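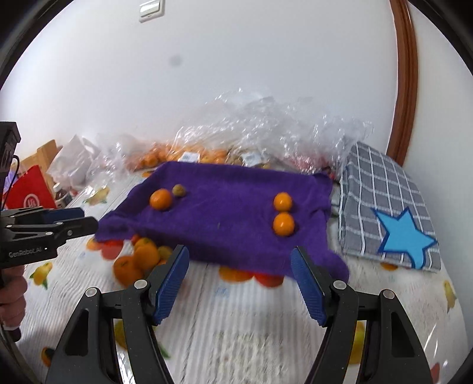
Support > My tickets > Ticket 1197 > Full conversation

Opened 7/31/23. Subject: purple towel leaving fuzz on fruit, order of bath and kitchen towels

Hello, and thank you for taking the time to read this, I know it is a long one. I have a problem with lint from the Wullby towels I ordered through your shop, and I would love to sort it out without sending everything back, as I do like them very much otherwise. The color is gorgeous and they are as fluffy as you promised (fluffier, maybe!). I use the purple one on the kitchen table when I sort citrus. I spread it over the fruit and it makes a sort of raised tray on top, with the edges hanging down, and then I can set a few mandarins up on the towel while the bigger oranges stay down on the tablecloth. The clear plastic bags with their price labels get pushed to the back of the table until I am done. The trouble is that when I pick the mandarins up again they have little purple hairs stuck to them, and so do the oranges from under the towel, and some of it ends up on my good lemon-print tablecloth too.

What I have tried so far: I shook the towel out on the porch, twice. I washed it once on warm with my regular detergent and a capful of softener, and dried it on high. It came out lovely and soft and shed worse than before. I also went over it with a sticky roller, which took off a great deal of fuzz but seemed to pull up even more. The smaller towels from the same order don't do it, or not so that I notice.

Is it faulty, or is it me?

Reply from Flirkix Customer Care

Thank you for such a clear write-up, and please don't worry about the length, it saves us asking. I don't think it's you, but I do think the softener may be part of it. Softener coats the loops and loosens the short fibers that a new towel is still getting rid of, and a hot dryer then fluffs them right up to the surface. The larger towels in that range have a longer pile than the small ones, so they have more to lose.

Could you try the following for us?

Wash the purple towel by itself in cold water, with half your usual detergent and no softener. Add one cup of plain white vinegar to the rinse. Dry it on low with a couple of clean tennis balls, and empty the lint screen halfway through as well as at the end. Then do the whole thing a second time before you use it with food.

In the meantime I would put something smooth between the towel and the fruit. A flat cotton dish towel is fine.

Update from customer

I did both washes. You were right about the lint screen! The first time I opened it there was a purple mat in there thick enough to peel off in one piece, and the second time it was a thin layer, more of a haze. I do have to confess that I used apple cider vinegar for the first wash, as that was what was in the cupboard, and white for the second. The towel smelled a bit like salad dressing for an afternoon but it has aired out.

I tested it by rubbing a mandarin on it, quite hard, for as long as it took the kettle to boil. Three or four hairs. Before, it would have looked like a small animal. I then tried the same with an orange I had rinsed and not dried very well, and that one picked up much more. So now I am wondering whether damp fruit is half the problem. I do usually rinse the whole lot as soon as it comes out of the bags, and I am not always patient about the drying.

One more thing, and this may belong in a different ticket. The hem on one short side has started to come away, a length of 21 stitches. I only counted because I was going to mend it and wanted to match the thread. Was that the dryer?

Reply from Flirkix Customer Care

That's very good progress, and cider vinegar won't have hurt it, especially on a dark color. Yes, damp skins will grab any loose fiber going. Leave the rinsed fruit on a rack until it's fully dry, and pat around the stem end, where the water likes to sit.

The hem is another matter. That isn't normal wear after three washes, and it is covered for 90 days from delivery, so please don't mend it just yet. I can send a replacement towel in the same purple, or refund that one item. If you choose the replacement, give it the same two cold washes before it goes near the kitchen. You're welcome to keep the first one.

Update from customer

A replacement, please, and thank you, that's very kind. Same address as the order. I'll stitch up the old one once you tell me I may, and it can go under the fruit bowl in winter or be the dog's, depending on who gets to it first.

I left last night's oranges on the cooling rack until morning and used the towel over them today as usual. There was one purple hair on the tablecloth and none on the fruit that I could find with my glasses on. I'm skipping the softener on the bath towels too from now on, though I will miss the smell.

Reply from Flirkix Customer Care

Replacement is booked and you'll get a separate email with the tracking. Go ahead and mend the hem whenever you like. I'm leaving this ticket open until the new towel has had its two washes, so just reply here and let us know how it does.

Status: waiting on customer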